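Housekeeping and Room Order, Evening Course
Unit 6: Shoes and the entrance floor
Handout prepared by Dörte Oltmanns

Please read this handout before the practical part. Bring one pair of house shoes or slides which you really wear at home.

1. Why we begin with the floor

In the last unit we have spoken about shelves and hooks. Many course members told me that the shelf at home is in good order, but the shoes are still lying in the way. So today we stay on the floor. The question is simple: where does a pair stand when it is not on the feet, and how does it stand there?

2. Words we use

Slide: an open shoe without a back strap, one steps in from behind.
Footbed: the inner surface where the foot rests.
Parking place: the fixed place of a pair on the floor. The word comes from Eulalia Villalba, who taught this unit before me, and I keep it.
Walking line: the way from the door into the room. No shoe stands on it.

3. Placing a pair

Put the two shoes side by side, close together, toes in the same direction. For slides we place the heels towards the person who will step in. Then you can walk into them without bending and without turning them with the foot. A pair with the toes towards you must be turned first, and in the evening most people do not do it.

A floor mat with lines is a good help for learning. Choose one line and use it as the border of your parking place. The lines do not need to be perfectly straight, and the shoes do not need to be parallel to them. It is enough that the pair stays together.

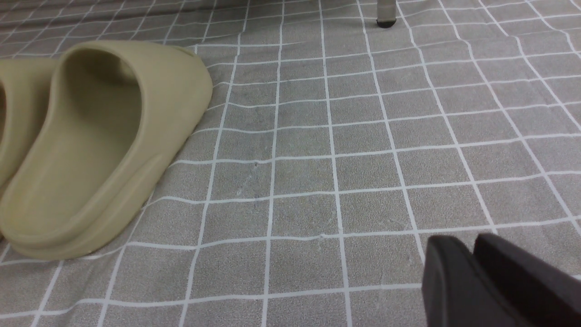 Fig. 1. Khaki-beige slides placed as a pair on a grey mat with a white grid.

Notice in the figure how close the shoes stand to each other. If you leave a wide space between them, one shoe is soon pushed away and the pair is lost.

4. Cleaning before parking

Moulded slides collect dust in two places: in the deep part of the footbed and along the edge of the sole. Wipe both with a damp cloth, then dry. For a bowl of washing water, 500 ml is sufficient, with 2 drops of washing-up liquid. Do not put the shoes on a heater.

A mat of felt or similar cloth should be shaken outside and laid flat again. Small creases can be smoothed by hand from the middle to the sides.

5. Practical part (30 minutes, in pairs)

Partner A places the shoes, goes out and comes in again. Partner B observes if A can step in without using the hands. Then change. Salma Filali has the list of the groups.

6. Homework

Draw the floor of your entrance on squared paper. Mark the door, the walking line and one parking place for each person of the household. Fidel Alarcón asked if visitors also need a place. Yes, please mark one for them too.

Next unit: wet boots and umbrellas.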